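Omport Toy Support – Ticket 700453
Subject: Play cooker quiet, display stays blank
Opened by: Imelda Sebastian
Status: Waiting on customer
Opened: Aug 5, 2025

Imelda Sebastian wrote:

Hello, and thank you in advance for reading all this, I know I go on a bit. We have the Niltimix play kitchen set with the white induction cooker, the round pan and the bag of pretend food. It used to beep and sizzle when my granddaughter pressed the big button, and she would stand there stirring her corn for ages and telling me dinner was nearly ready. Now there is nothing at all. No sound, no numbers on the little display. She still cooks on it, bless her, and makes the sizzling noise herself, but I would love to have it going again before her cousins come in September.

What I have tried so far: new batteries (twice, from two different packs), wiping the contacts with a dry cloth, and leaving it switched off overnight. I also pressed every button in turn in case one was stuck. They all feel springy enough, though the large one at the end is maybe a touch softer than I remember.

Iveta Oravec (Omport Support) replied:

Hi Imelda, thank you for such a thorough write-up, it saves us both a lot of back and forth! Your granddaughter sounds like a very committed cook.

Could you look inside the battery compartment for me? There is a small metal spring at one end of each slot, and on this cooker they can get pushed flat when batteries go in at an angle. If one looks shorter than its neighbor, ease it out gently with a fingertip – no tools, please – and put the batteries back in spring end first. Then slide the power switch off and on again before pressing the large button.

If that makes no difference, send me a picture of the top with the control strip showing and we'll go from there. No need to clear the food away first.

Imelda Sebastian wrote:

One spring was a bit flat, so I got my hopes up, but no luck. Picture attached, with the corn over the pan and the display as blank as ever.
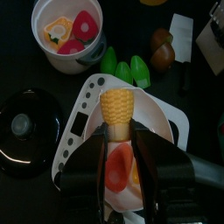 2 min read

Iveta Oravec (Omport Support) replied:

Thank you, Imelda, I can see the blank display and the whole row of buttons nicely. Since the spring didn't do it, I'd like to replace the cooker base. The pan and the food can stay with you, so please don't pack those up. Could you confirm your mailing address and whether the sticker underneath ends in 93?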